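Storing and Serving Cheese for a Party at Home

Buying cheese for a crowd is easy. Keeping it in good shape from the day you buy it until the day you serve it takes a little planning. These tips are for a buffet or a family wedding where you're doing the food yourself, but most of them work for a small dinner too.

Buying

Buy hard cheeses up to two weeks ahead. Cheddar, Gouda and anything with a dry rind will hold that long in a cold refrigerator if you leave the wrapping alone. Soft cheeses like Brie should be bought no more than three or four days before the party. Blue cheese is somewhere in between, and a week is fine.

Ask the counter to cut large pieces. A two-pound wedge dries out much more slowly than eight quarter-pound wedges, and it usually costs less per pound. If you buy a whole small wheel, leave it whole until the morning of the party.

Two ounces per guest is enough if there's a meal. If cheese is the main thing on the table, figure on four. For 100 guests after a full dinner, that comes to 12 and a half pounds, and I would round it up to 13. Leftover hard cheese keeps, so if you must overbuy something, make it the cheddar.

Don't buy too many kinds. Five is plenty even for a big group. We served nine at a party at the Skarasby hall and four of them were barely touched.

Wrapping

Plastic wrap right against the cheese makes it sweat and it picks up a taste from the plastic. Use cheese paper if you can get it. Wax paper or parchment with a loose plastic bag over it does almost as well. Wrap blue cheese in foil and keep it away from everything else, or by Saturday all of it will taste blue.

Write the name and the date you bought it on a piece of masking tape and stick it on each package. Unwrapped cheddars look a lot alike at seven in the morning.

Change the paper once if you're storing longer than a week. If a small spot of mold shows up on a hard cheese, cut off at least an inch all around and below it, and keep the knife out of the mold. Soft cheese with mold that isn't supposed to be there goes in the trash.

Refrigerator space

Clear the space before you shop. Take out the drinks first; they can go in a cooler with ice. The vegetable drawer is the best place for cheese in most refrigerators, as the temperature is steadier there and the air isn't so dry. Set the drawer to high humidity if it has a slider.

Keep cheese away from cut onions, melons and uncovered leftovers. Don't keep it in the door.

For moving it to another place, pack a cooler with ice packs on the bottom, a folded towel over them, and the wrapped cheese on top. Soft cheeses go in last so nothing presses on them. Pack the cooler full. If there's a gap, stuff it with another towel. Keep it in the passenger part of the car with the air on, as a trunk in summer gets very hot.

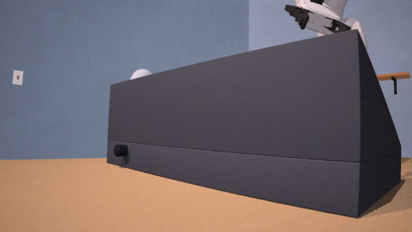

A reader in Studholm wrote in to disagree about the towel. She puts the ice packs on top, with the cheese underneath in a plastic bin with a lid, and says cold air sinks and the cheese stays colder that way on the two-hour drive to her sister's. She adds that the bin keeps the paper from getting soggy when the packs sweat, and that she has never had a Brie flattened since she started doing it.

She's right about the cold air, and if you have a bin with a stiff lid, her way is better. Without a bin I'd still put the packs underneath, because a shifting ice pack will dent a soft cheese on the first turn.

Cutting

Cut cheese cold and serve it at room temperature. A cold cheese cuts clean and a warm one smears. Use a long thin knife for hard cheese. For soft cheese, dip the knife in hot water and wipe it dry between cuts. Unflavored dental floss works on goat cheese logs: slide it under, cross the ends over the top and pull.

Cut a few slices from each piece to get people started. Guests are shy about being the first to cut into a whole wedge, and it can sit there all evening. Don't cut everything up ahead, though. Cubes dry out at the corners within an hour.

Put out one knife per cheese. The blue needs its own above all.

Setting out

Take hard cheeses out of the refrigerator an hour before serving and soft ones 30 to 45 minutes before. Leave them wrapped while they warm up so the faces don't crack. On a hot day cut those times in half.

Two hours on the table is the limit for soft cheese, and one hour if it's over 90 degrees. For a long party, put out half and bring the rest when the first board is nearly done. Start the second board clean instead of filling in around the crumbs.

Leave space between cheeses so people can cut without bumping into the next one. Crackers go in a bowl or basket beside the board. If they sit on the board next to a soft cheese they'll be limp by dessert. The same goes for grapes that haven't been dried after washing.

For a stacked display, put the biggest and hardest wheel on the bottom and check each layer for level before you add the next. Anything runny goes on a plate of its own. Build it where it's going to be served, and build it last.

Leftovers

Hard cheese that sat out for less than two hours can be rewrapped in fresh paper. Trim any dry edges first. Grate the odd ends together and freeze them flat in a bag for macaroni or soup. The texture will be crumbly once thawed and you won't notice it in cooked food.

Save the Parmesan rinds in the freezer too. One rind simmered in a pot of bean soup for an hour is worth the trouble. Fish it out before serving.

Wash wooden boards by hand in hot soapy water, rinse, and stand them on edge to dry. Rub in a little mineral oil when they look pale.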